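The floor is where most home projects end up, whatever the manual says about a clean, level work surface. I own a workbench. It holds two paint cans, a Bronine drill with no charger and the box the charger came in. So when the Grodero shelf arrived in June, I cleared a patch of tile and sat down.

Sitting is the easy part. At 18 you can stay cross-legged through a whole evening and stand up at the end of it like a normal person. I now plan my descents. Everything I might need goes within reach first — screws, cushion, coffee — and I still discover, once settled, that the Allen key is on the counter.
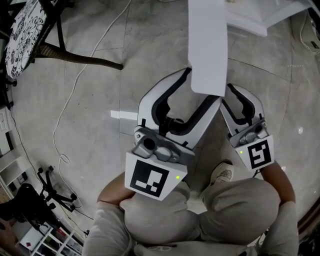 Clothes matter more than tools for this kind of work. Jeans are a mistake, as anyone who has crouched in them for 10 minutes can report. Loose light grey trousers give the knees somewhere to go, and bare forearms mean no cuff dragging through the hardware. Pale marble-patterned tile is handsome underneath all this and has the warmth of a bank lobby. It also swallows small white plastic caps. The Tamayo catalog sells a foam kneeling mat for this, in 8 colors, and I bought the one closest to the floor, so now I lose the mat too.

The shelf took until dinner. It leans a little toward the window, and the Arix lamp on top leans back the other way. I'm leaving them to work it out.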